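**Can a machine do a boring chore yet? (shop floor or kitchen, I'm not fussy)**

**rerkell_dan** – Friday, 9:14 pm
My brother-in-law says we'll all have a robot folding towels by next September. He also said that about flying cars. Has anyone here seen one do a real chore, start to finish, with no guy in a polo shirt standing by?

**fultham_flats**
My vacuum does 52 minutes and then dies under the couch. I count that as a chore, mostly mine.

**Colton Cloutier**
We have an arm at Stilgate that loads the same bracket into the same press, 800 a shift, and it's better at it than I ever was. Move the bin an inch and it presses air with great confidence.

**sarmiento_st**
That's a fixturing problem, Colton. Put a decent camera on it and the bin can go where it likes. People keep judging these things by hardware from 9 years ago.

**Colton Cloutier**
We put a decent camera on it. Then the sun came through the bay door.

**fultham_flats**
So it needs sunglasses.

**sarmiento_st**
It needs someone who'll spend an afternoon on the lighting. I'd still take the bet: clearing a table, 5 years, ordinary house.

**Colton Cloutier**
I'll take the other side. Clearing a table is my favorite example because it sounds like nothing. Black top, glare coming off it, a pair of scissors with see-through blue handles, something round and white next to them.
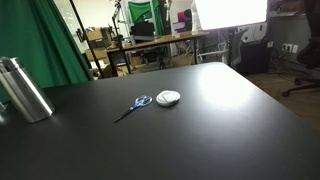 Any kid old enough to be trusted with scissors picks them up by the right end and puts them in the drawer. For a machine, see-through plastic is miserable, thin blades lying flat are worse, and shiny metal is no picnic either. Then it has to know which drawer. My wife and I have been married a long time and I still don't know which drawer.

**sarmiento_st**
Flat and thin is a gripper question. Solvable. The drawer I'll give you.

**rerkell_dan**
So towels by September is a no?

**Colton Cloutier**
Tell him to start with washcloths.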